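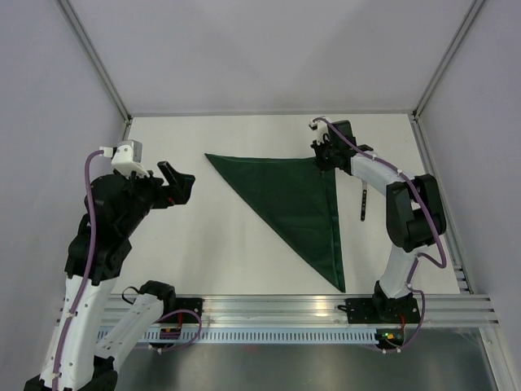
Cloth napkins every day — who else has made the switch?

Zosolcombe Household Forum > Kitchen and Table > Linens
29 replies, 1,076 views

mossgate
Posted 11/03/2025

We gave up paper napkins last June and I'm so pleased with how it has gone that I have to tell somebody who isn't my sister. I thought it would mean endless washing. It's a handful of squares thrown in with the tea towels, and I have never once put the machine on specially.

I started with 12 plain cotton ones from the market and liked them so much that I've since made another lot out of an old tablecloth. They've gone beautifully soft. The shop ones haven't, yet, but they're getting there!

Things I'd love to hear about:

Do you iron yours? I don't, I pull them flat while damp and fold them in the airing cupboard.

What size? Mine are a bit small for laps.

Dark or light? I went dark for the stains, and now everyone I meet tells me white is easier.

dorothy_b
We've used cloth for as long as I've been married and I wouldn't go back. White, always. You can boil white. With dark ones you can't see the grease until it has been through the wash and set, and then you've got a shiny patch for life. Buy white, soak them overnight in soda crystals, hang them in the sun.

Tansy Row
Sorry Dorothy but I can't agree. White is lovely if you have a line in full sun and a free afternoon. I have a north-facing yard and three boys who eat everything with tomato on it. Dark green and navy have saved me. The trick with grease is washing-up liquid rubbed in dry before it goes anywhere near water.

dorothy_b
I had four boys and a coal shed.

Tansy Row
Ha! Fair enough. Still having my green ones though.

hemline_hal
Size: go bigger than you think. I cut mine at 18 inches finished, which means nearly 20 before hemming. Anything smaller slides off a lap the moment you reach for the salt. For children I'd go half that, or just give them a flannel.

Please, please wash the cloth before you cut it. Hot, twice if it's linen. I made a full set for a wedding present from unwashed linen and every one of them came out of the first wash a different shape. I was mortified. They were very nice about it and still use them, as kites I think.

Sze-wing Kwok
What a cheering thread. I run a supper club from my front room and we get through 36 napkins on a busy night, so I have strong feelings.

Ironing: yes for guests, no for us. But I only iron them once folded in half, and I don't press the fold itself. A hard crease in the same place wash after wash is where the cloth wears through first. All my oldest ones have split along that line and nowhere else.

Storage: flat in a drawer, newest washed at the bottom, so they all take a turn. Before I did that the same few got all the wear and the rest looked brand new, which made the table look very odd.

Folding: I've tried the lot. Fans, bishops' hats, the one with the pocket for cutlery. I've gone back to a plain triangle laid across the plate. People pick it up without feeling they're ruining something.

mossgate
Sze-wing, the drawer thing is so simple and I've been putting mine straight back on top of the pile like a fool. Changed it this morning.

Can I ask about corners? Mine are just turned over twice and they're lumpy. The machine sulks when it reaches them.

hemline_hal
Mitre them! It looks like sorcery and it's only a bit of folding. Press your hem in all the way round, first a narrow turn and then the proper one. Open it all out flat again. At each corner you'll see the creases make a little square. Fold the cloth corner to corner with right sides together, so the edges line up, and stitch across at a right angle to the fold, from the crease. Trim the tip, turn it out, poke it with a knitting needle. Your hem drops into place and there's hardly any bulk.

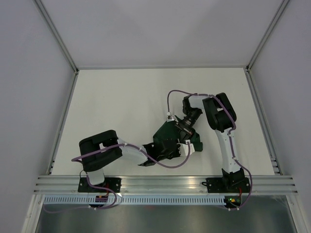 Do one on a scrap first, and use a contrasting thread so you can find your mistakes. My first went wrong because I stitched right through to the raw edge, so leave that last quarter inch open and fold it under. Once it clicks you'll want to mitre everything in the house. I did the dog's blanket.

Pell
I'm going to be the awkward one. Mitred corners on a thing you wipe gravy off your chin with? I overlock the edge and call it done. Takes me an evening to do a whole stack, and they've lasted perfectly well. I can't see that my dinner tastes any worse.

hemline_hal
Nothing wrong with that if you own an overlocker. I just like doing corners.

Tansy Row
Pell I'm with you for weekdays. I've got pinked edges on some of mine and they fray to a soft little fringe and then stop. Hal's would look better at Christmas, I'll give him that.

Hsin-yi Leung
Can I put in a word for second-hand? My whole collection is from jumble sales and house clearances and there isn't a matching pair in it. Old damask is wonderful stuff, so heavy, and it drinks up spills in a way that new cotton doesn't. I look in the bottom of boxes under the curtains. Monograms put other buyers off so they go for pennies, and I've got napkins from at least half the alphabet.

We each have our own ring, so the same napkin does two or three meals if it's clean. My grandmother did that and I'd forgotten all about it until I found her rings in a biscuit tin. It cuts the washing right down.

dorothy_b
Rings! Yes. Every one of mine had a ring, and woe betide the child who used somebody else's. Hsin-yi, if your damask has gone yellow along the folds, try a long cool soak before you try anything fierce. A day, two days, change the water when it looks like tea. I've brought back some that I was sure were for the ragbag.

Hsin-yi Leung
Thank you Dorothy, I have a yellow one sitting in the washing-up bowl as of five minutes ago. Will report.

Linville
New here, been reading for ages. Does anyone else find polyester ones useless? We were given a set and they look very smart, but water just runs off them onto my skirt. I've tried washing them without softener, hoping it would help.

Sze-wing Kwok
Welcome Linville! Stopping the softener is right for any napkin, it leaves a coating and they stop soaking things up. But if they're pure polyester I don't think you'll ever get much out of them. I use mine under plant pots and in the bread basket.

Pell
Disagree slightly. Poly-cotton is fine, dries in no time and never needs an iron. It's the all-polyester restaurant ones that are hopeless. Check the label before you give up on them.

Linville
Label's been cut out, naturally. They can go in the bread basket.

flillari
Has anybody dyed theirs? I've got a heap of tired whites and I fancy a deep bottle green. I'm worried about it coming off on people's good trousers.

Tansy Row
Do it! I did mine in the machine with a box dye and salt. Wash them on their own three or four times afterwards, until the water is clear. One thing I didn't know is that ordinary polyester thread won't take cotton dye, so my hems all came out with white stitching. I rather like it, but it was a surprise.

dorothy_b
Another pile of perfectly good whites gone.

flillari
I'll save you one, Dorothy!

mossgate
I've had such a lovely time reading all this. Spent the afternoon on scraps and my third mitre came out flat and square, Hal, I nearly rang you up. The other two look like chewed toffee. I've cut the next batch at 20 inches and they're in the hot wash now, both colours, in separate loads before anyone shouts.

Hsin-yi, how is the yellow one?

Hsin-yi Leung
Third change of water. The creases are paler than they were, and I've found a tiny H in one corner that I'd never noticed. Leaving it in overnight again.

hsieh
Sorry to barge in with a boring one, but what are people doing about candle wax? Mine's red and it's on the good linen.

dorothy_b
Freezer first, then pick off what you can. Brown paper and a warm iron for the rest, and keep moving to a clean bit of paper. Red will probably leave a mark whatever you do. Was it white linen?

hsieh
It was, yes.

dorothy_b
Soda crystals, then, and a bit of sun.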